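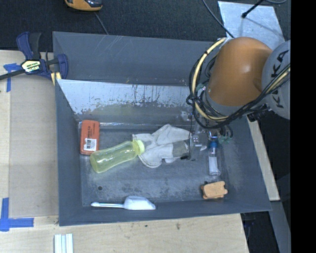
Why do bands re-record albums they already got right the first time?

Mostly for the money, a bit for the ownership, and now and then out of a sincere belief that the snare could have been better.

Nitimance fall into the third group, God help them. The Kaltport four-piece have spent the better part of two years remaking Estano, the record that got them out of Kaltport, and it comes out in August with the same songs in the same order and a cover in a slightly darker blue.

I should declare an interest. I bought the original at a merch table when I was 18, from a drummer who couldn't make change, and I've defended it at parties ever since. It has 11 songs, one of which is a minute of somebody tuning a guitar. I used to skip that one. Now it's the only one I'm sure I like better on the new version, because they've tuned the guitar.

"We were kids and we were in a rush," says Su-bin Kwon, who sings, plays the organ and answers the band's mail. "You could hear us being in a rush. People tell me that's what they love about it, and I say thank you, and then I go home and hear the flat note in Shim."

Ah, Shim. If you know one Nitimance song, it's Shim, the slow one with the organ that seems to be coming from the flat downstairs. The flat note arrives on the second chorus, on the word "colour", and it has its own following. At shows the crowd sings it flat on purpose. Kwon, who has perfectly good pitch these days, has been correcting them from the stage for years and losing.

The first recording was made in 17 days in a rented hall behind a tile shop, with breaks whenever the tile shop had a delivery. The band pressed 1,180 copies, sold them out of the back of a station wagon and assumed that was that. Then a late-night radio host took to playing Shim at 2 a.m. between the shipping news and a program on bees, and Nitimance found themselves with an audience made up largely of nurses, bakers and new parents. It remains the most polite crowd in live music. They're all exhausted.

Two further albums followed, both better organized and neither as well loved. The second has strings. The third has a song about the strings. By the time the band came off the road they had a decent following, a shared storage locker and a nagging sense that every interview would be about the one they'd made beside a tile shop.

So they went back to it. They didn't get the hall, which now sells mattresses, but they found the same organ, bought it from a church for more than it was worth and discovered it had since been repaired. Kwon spent a week trying to get the wheeze back. The bass parts were relearned from the record, mistakes included, then argued over one mistake at a time.

How is it? It's good, which is annoying. The drums sound like drums. Harbour Lights, always a bit of a mumble, turns out to have a whole second verse about a ferry timetable, and I'd been singing something quite different over it since my teens. The closer runs a minute longer and earns most of it. What's missing is the sense that a truck might back up at any moment.

And Shim? She sings it in tune. It took me three plays to stop wincing at a note with nothing wrong with it.

The vinyl run this time is 2,988, an odd figure that Kwon puts down to a box of 12 that got sat on. They'll play the album through at the old Kaltport ferry terminal the night it comes out, doors at seven, and she has asked that the audience have a look at the new recording beforehand and sing accordingly.

I'll be near the back, going flat with the bakers.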